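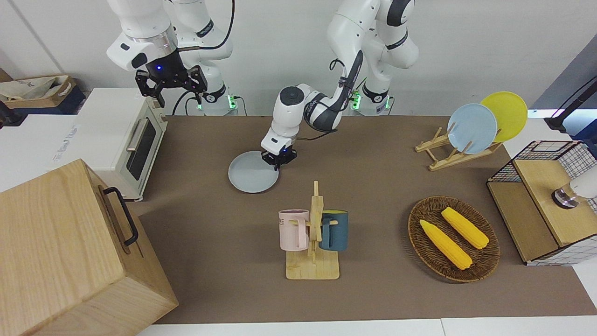
A mug tree, a toaster oven and a pale blue plate share one brown tabletop.

The smallest kitchens in Skulwood were never meant for cooking. The apartments over the old Omard building went up as offices, and when they were converted, each one got a sink, two outlets and a strip of white counter. Tenants were expected to eat out. Most of them bought a toaster oven instead.

Ellis, the two-room kitchen shop on the ground floor, has been selling to those tenants for nine years. In February it began keeping a record of what people came back for after their first month in a new place. Of 74 households that answered, 54 said they had run out of surface before they ran out of storage. They had cabinets with empty shelves. They didn't have a spot to set down a cutting board.

The shop's advice since then has been dull and useful. Pick one table, and decide what is allowed to live on it. Everything else goes in a drawer or up on a shelf.

Mugs are the usual starting point. A cabinet shelf holds four across, and anything behind those gets forgotten. A wooden mug tree has a base not much bigger than a saucer and holds the same number in the air. The common complaint is that a tree tips when all the weight hangs on one side. Two mugs on opposite pegs keep it steady, and most people who live alone only use two anyway. Pegs that stick straight out give less grip than pegs that angle up, so push the handle all the way in to the post. 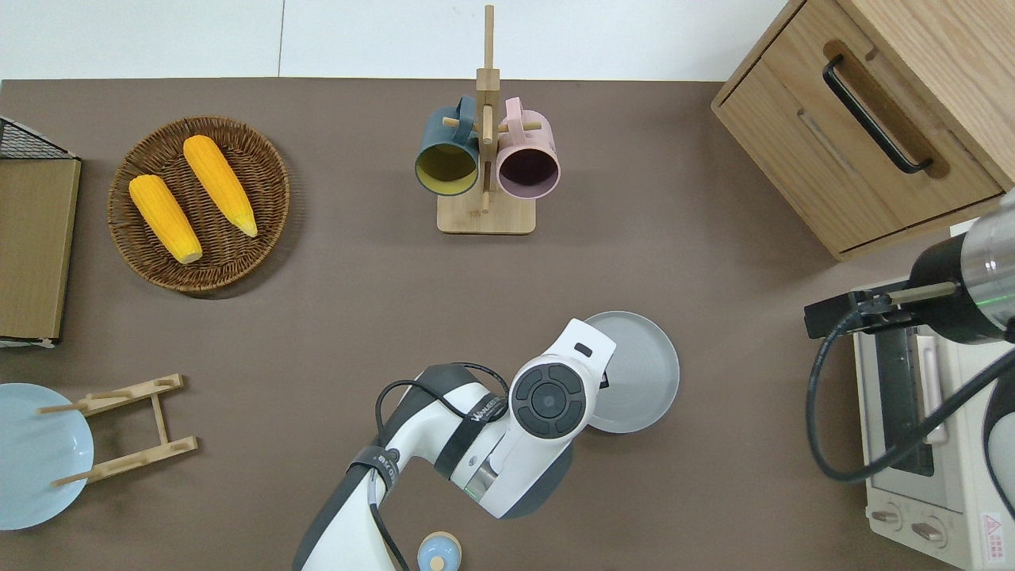 Color helps more than you'd expect. A household with one pink mug and one teal mug doesn't argue over whose coffee is going cold. The same goes for plates, and the shop now sells its everyday plates singly, in pale blue and yellow among other colors, so a couple can buy one of each.

Baskets are harder to get right. A deep one fills up with batteries and mail. A low woven one, with just enough rim to stop things rolling off, tends to stay a food basket. Corn, lemons, a couple of onions — whatever is going to be eaten that week and doesn't need the refrigerator. Two ears of corn will fill a small one, and that is a fair amount to keep out. Shake out the crumbs and silk over the sink now and then, and wipe wicker with a cloth that is barely damp.

The toaster oven takes the most planning. Check the manual for how much space it needs on each side, and leave room in front for the door to come down with a hot pan in your other hand. Putting it at the end of the table, turned so the door faces along the length, gives you that landing space without using the counter.

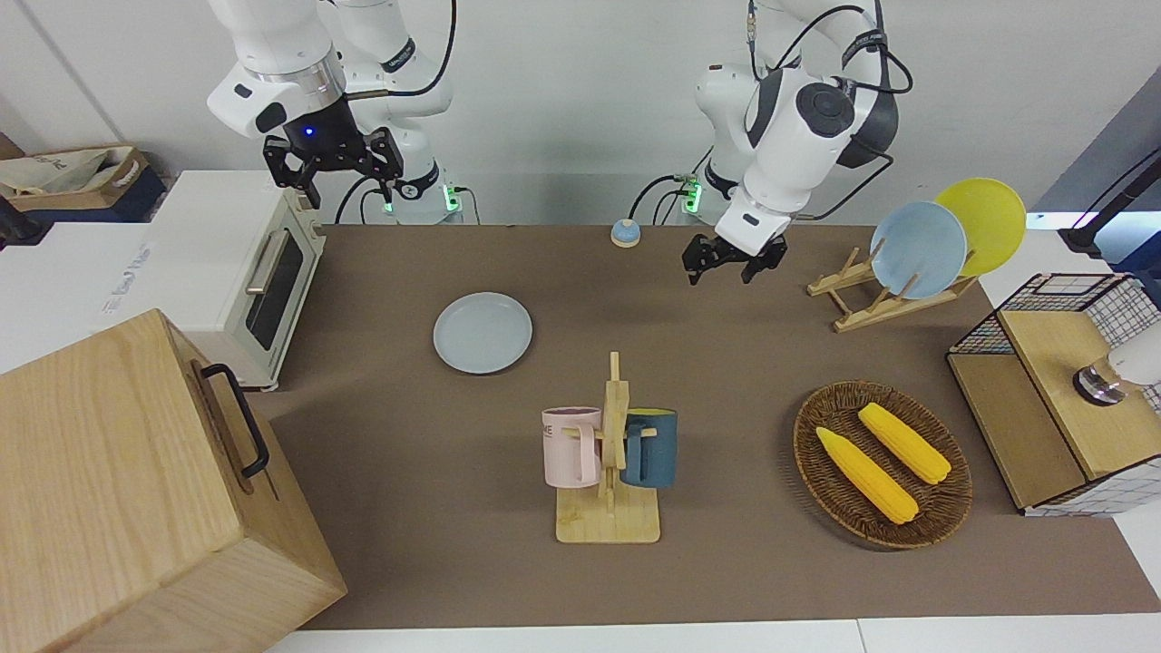 Then there is the dish rack. Alov, a small workshop across the river, makes the slatted wooden kind and sells most of them through Ellis. The plates stand on edge and air gets to both sides. The workshop suggests leaving a gap of one slot between plates while they dry, and it oils each rack before it ships. Owners should do it again when the wood starts to look chalky. Food-grade mineral oil is fine. Cooking oil goes sticky and eventually smells.

A rack that size won't hold a dinner party. It holds what two people use in a day, and plenty of buyers have stopped putting plates away at all. They eat off the plate, wash it, stand it back up. The cabinet goes to pots. 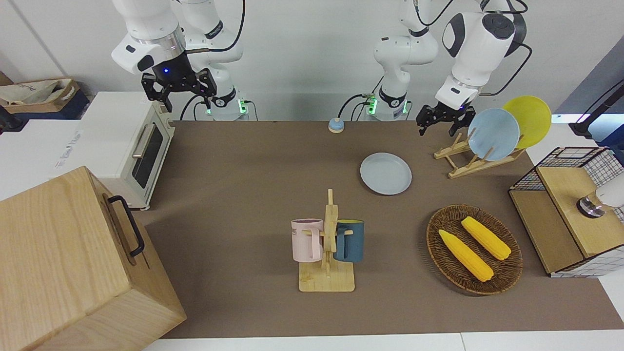
Room can still be found for one thing that earns its place some other way. One tenant on the third floor keeps a call bell on the table and rings it when dinner is ready, in an apartment where the farthest chair is 10 feet off. The shop has been asked for bells several times since and is looking into stocking them.

Ellis is open every day except Monday. The racks are usually in stock, though the wider size has a waiting list through the end of the year.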